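Remero House Guest Lodging Project
Progress report to the Cedano Fund, second period

Dear friends at the Fund,

Thank you again for your patience while we got this report together. The fall was a full one, and we wanted to wait until the December bookings were in so that we could give you a fair picture of how the family lodging is going. As you will remember, your grant lets us offer free rooms to relatives of patients at the Thomas Clinic who would otherwise be driving home late at night or sleeping in a chair in the hallway.

Rooms and stays

We now have 18 rooms open, five more than when we last wrote. The new ones are all on the Wolletti Street side, where it is quieter, and families who stay a week or longer have started asking for them by name. We set ourselves a goal of 500 nights for this period and reached it with a little time to spare, which pleased everybody here very much. Most stays are still short, two or three nights, but we are seeing more parents who need to be close by for a whole course of treatment, and we have begun holding a couple of rooms back for them.
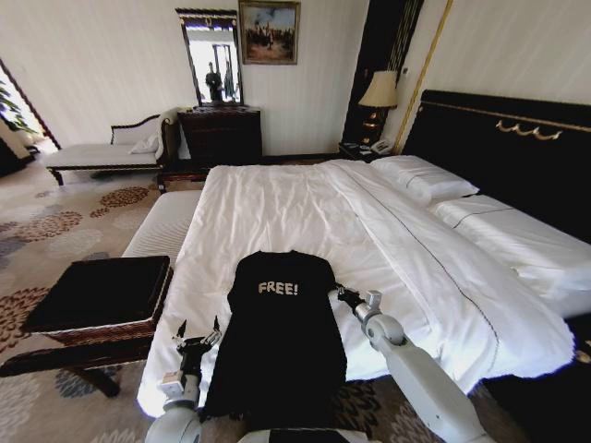

One of the guest bedrooms, with a "FREE!" T-shirt laid out on the bed.

The booking desk

Our biggest headache last time was the phone. Families were calling at all hours and leaving messages that we couldn't always return before they had already set out. The desk now stays open until 9 p.m., and the clinic's social workers can put a name down directly on our shared calendar. There have been a few double bookings while we all got used to it (two of them on the same Sunday, which made for a lively evening), but nobody went without a bed, and the last several weeks have gone smoothly. 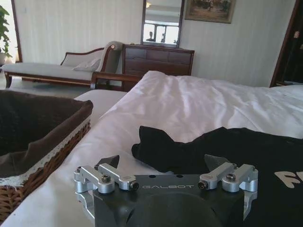
Meals and the kitchen

The shared kitchen is still the heart of the place. People come down for a cup of tea and end up talking for an hour with someone whose week has been just as hard as theirs. We spent up to 2,000 dollars of the grant on pantry basics, and we've kept to the simple things guests ask for: soup, eggs, bread, oatmeal and plenty of coffee. The old stove is getting tired, and we would like to talk with you about it before next winter. 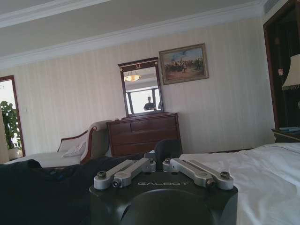
Laundry costs are the one line in the budget that has run ahead of what we planned. More rooms and more short stays mean more loads, and our outside service raised its price partway through the period. We have stayed with white sheets throughout, as you see them on the bed, so that any set can go to any room and we don't have to keep separate stacks. We have also asked two other laundries for quotes and will send you the numbers as soon as we have them.

Getting to the clinic

The shuttle now makes a morning run and an evening run, and the evening one is nearly always full. We had hoped to add a midday trip as well, but the driver's hours didn't work out.

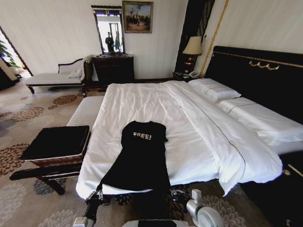
For now we are giving out bus passes to anyone who needs to go back and forth in the middle of the day, and that seems to be filling the gap fairly well. We'll look at the midday run again in the spring, when the clinic changes its visiting hours.

We would love to have you come by for coffee whenever you're in the area. The full expense sheet will follow in a separate mailing, and please do call the office if anything in it needs explaining.

With warm thanks,
The staff of Remero House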